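# 双腕グリッパー比較、Ollentが布物テストの途中経過 爪の形で差

2023年4月25日 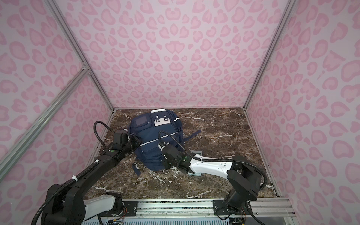 カジミール・ドレジャル(Kazimír Doležal)は、硬い箱なら何を付けても掴める、差が出るのはストラップやファスナーのある布物だけだ、と言い切る。カタログの把持力の数字はもう見ていないとのこと。

で、その布物。Ollentが双腕セルで進めているグリッパー比較の話。対象は紺のリュック。左右の腕で両側から押さえ、起こして、向きを変えて、戻す。やることは地味。ただ、これが意外と落ちる。

比べているのは2種類。Gostulard製の平行爪と、Yurtの先端がしなる爪。腕もコントローラーも同じまま、先だけ付け替え。試行は全部で478回、期間は7日間。両者に同じ回数ずつ割り振ったという。

途中経過をざっと。

- Gostulard:生地の厚い縁を挟むのは強い。一度噛めばほぼ滑らない。反面、寄せ方が浅いと空振り。布の表面をなでて終わり
- Yurt:浅くても拾う。ポケットの縁みたいな薄い所も行ける。ただし持ち上げの途中で爪が開き気味になり、荷重が片腕に寄ると負ける

成功率の数字はまだ出さない、とOllent。判定の基準が途中で変わったため、前半分を見直し中らしい。「持ち上がったが傾いた」を成功に入れるかどうかで揉めたもよう。最終的には入れない方向。

面白いのは失敗の中身で、爪そのものより左右のタイミングのずれが原因の件がかなり混じっていたこと。片方が先に閉じると、リュックが回ってもう片方の狙いが外れる。爪を替えても直らない。そこでコントローラー側に待ち合わせの処理を入れた。両腕が接触を検出するまで閉じ切らない、という単純なもの。入れた後はどちらの爪でも空振りが減ったそうだ。比較の公平性としてはどうなんだ、という気もするが、入れる前と後は別集計にするとのこと。

カメラの話も少し。上からの視点だけだと、手首が対象にかぶさった瞬間に爪先が見えなくなる。手首カメラの併用案が出ていて、次の回で試す予定。機種は未定。重さが増えると先端の振れも増えるので、軽いやつが欲しいと担当者。

ケーブルの取り回しも地味に効いている。爪の交換のたびに手首まわりのコンジットを留め直す必要があり、留め位置がずれると特定の姿勢で突っ張る。2日分のデータがこれで使えなくなった。今は留め位置にに印を付けてから外す手順に変更済み。

爪の交換自体の手間は、Yurtのほうが軽いらしい。ねじが少なく、ケーブルを抜かずに済む。Gostulardは一度コネクタを外して、付けたあとに原点を取り直し。毎日替えるような使い方だと結構響く、と現場の声。逆に付けっぱなしなら関係なし。

値段については両社とも見積もり段階で、公表できる数字なし。

次はFimthorpeの拠点で、同じ手順の再現試験。セルの寸法をそろえ、対象には別の形のカバンも足す。中身を入れた状態でやるかは検討中。重心が動くので条件が一気に増える、というのが慎重派の言い分。ドレジャルのほうは、空のままでは意味がない、詰めてやれと主張している模様。

結果のまとめは10月に公開予定。試行ログも一緒に出すとのことだが、形式はまだ決まっていない。続報あればまた書きまs。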